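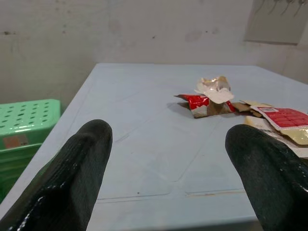

Fig. 4. Wrist view before a run, fingers open, wrappers on the right half of the table.

Gidlow Set-up Guide, Section 4: Crumpled Packaging Trials
By Yeshi Degefa, March

This section covers the tidying trials, in which the arm picks torn packaging off a tabletop one piece at a time. You should already have the arm bolted down, the Tufa fingers fitted and the wrist camera talking to the logging machine. If the camera is not talking to the logging machine, go back to Section 2. We will wait.

4.1 What the trial is for

Gidlow is our method for choosing where to grip something that has no proper shape. Most grip planners like a box. They find two flat sides, close on them and feel pleased with themselves. A torn wrapper lying over a bit of card has no flat sides worth the name, and it shares its outline with whatever it is lying on. Gidlow doesn't try to work out where one piece stops and the next begins. It proposes a pinch, makes a small tug, looks at what moved, and only then commits to a lift.

The result we are asking you to repeat is a plain one. On our own bench, with 3000 logged pinches used for training, the tug step got a single piece clear more often than a straight lift did, and most of the gain came on overlapping card and film. On single flat sheets it made no difference at all, apart from taking longer. We would like to know if your bench agrees with ours. It may well not. Benches are like that.

4.2 Preparing the table

1. Clear the half of the table you are not using. The model takes its idea of "bare table" from there.

2. Leave scratches and scuffs where they are. An early version tried to pick up a scratch with great determination, and the cure was to train on scratched tables. A spotless new top will put you outside the range we tested.

3. Lay out the packaging in a loose heap, with some pieces overlapping. Mix shiny with dull, and stiff with floppy. Figure 4 shows a fair spread: crumpled white and cream paper or film resting over torn red and brown packaging, a flat red panel with a white border beside it, and a glossy pale yellow piece under that.

4. Don't arrange it nicely. Everyone arranges it nicely the first time. Drop it, look away, and carry on to step 5.

5. Leave ordinary furniture and wall fittings in view if they were there already. Gidlow masks everything past the table edge, and we want that mask to earn its keep.

Note: Film with printing on it is welcome. The method makes no attempt to read labels and has no opinions about what you eat.

4.3 Setting the start pose

6. Jog the arm until both fingertips show in the wrist view, one from each lower corner, with bare tabletop in the gap between them.

7. Check that the far edge of the table runs close to level across the picture. A slight lean is fine. If the table looks like the deck of a ferry, the camera bracket has slipped.

8. Open the fingers fully and save the pose as "home". Do this even if there is already a pose called "home". You don't know who saved it, or what they were thinking.

CAUTION: Keep hands off the table once the pose is saved. The fingers close without warning and stop only when they meet resistance. Your thumb counts as resistance.

4.4 Running a batch

9. Start the Tillodow logger first and the planner second. In the other order everything works beautifully and nothing is recorded.

10. Select "tug, then lift" and set the number of tugs to 2. A third tug tends to drag the whole heap towards the base.

11. Run until the table is clear or the planner gives up. It gives up after 3 failed lifts in a row and shows code 808. This is normal behaviour and should be logged as a result. Please don't nudge the last bit of card closer to help it along. We can tell from the logs.

12. Repeat with the mode set to "lift only", using the same pieces dropped afresh.

Note: Glare on shiny film is the usual cause of a pinch that closes on thin air. Turn off any lamp directly over the bench before blaming the model. If it still happens with the lamp off, blame the model.

4.5 Marking the results

Score each lift as "one piece", "more than one" or "none". A strip that tears off and comes up alone is scored as "one piece", which generated more argument in our group than the rest of the method put together. The decision stands until somebody wins.

Score from the wrist recording and leave your memory out of it. Where the fingers hide the pinch point, step back through the recording to the last clear view. If you still can't tell, write "unclear". We had plenty of those and they are reported separately.

Send both batches, with the saved pose and any notes on lighting, to the address in Section 1. Spare fingertips are covered in Section 5, under wear and replacement.

Filed under: Guides > Grasping > Untidy Objects
© Bresteck. Questions about this guide: use the contact form. Back to top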